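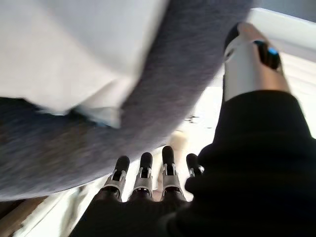 Ticket 1915: Winter swap and dinner sign-up, fee not applied. Opened Feb 17, 2023 by Phyllis Hulme, events coordinator, Ovley Exchange Teachers' Association. Members who register for both the swap table and the dinner get a confirmation with a total of 0 yen. The correct total is 3000 yen. Dinner-only sign-ups are charged correctly. Photo upload on the swap form works: test listings save with their pictures and show up in the public list. The fault is limited to the payment step.

Steps to reproduce
1. Log in to Plorkura as a regular member.
2. Open the event page and check "Swap table" and "Dinner".
3. Add one item with a photo. Submit.
4. Open the confirmation email. Total reads 0.

Affected: 31 registrations. Browser makes no difference.

Update 1 (support, Remen desk)
Reproduced on the staging copy. The swap option was cloned from the January bowling night, which was free. The clone kept price rule 527, and that rule overrides the dinner fee when both boxes are checked. 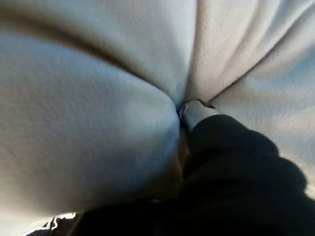
Cream-white fleece, close-up.

Update 2 (support)
Second test listing submitted with rule 527 removed. Total now reads 3000 – confirmation email matches. Change pushed to the live form.

Update 3 (P. Hulme)
Confirmed on the live form. Existing registrations still show 0. Can these be recalculated without sending everyone a second email? The bus list for Van der Merwe Hall is built from the same records and should not be touched.

Update 4 (support)
Yes. Recalculation queued with notifications off. Bus list excluded.

Status: pending, waiting on recalculation.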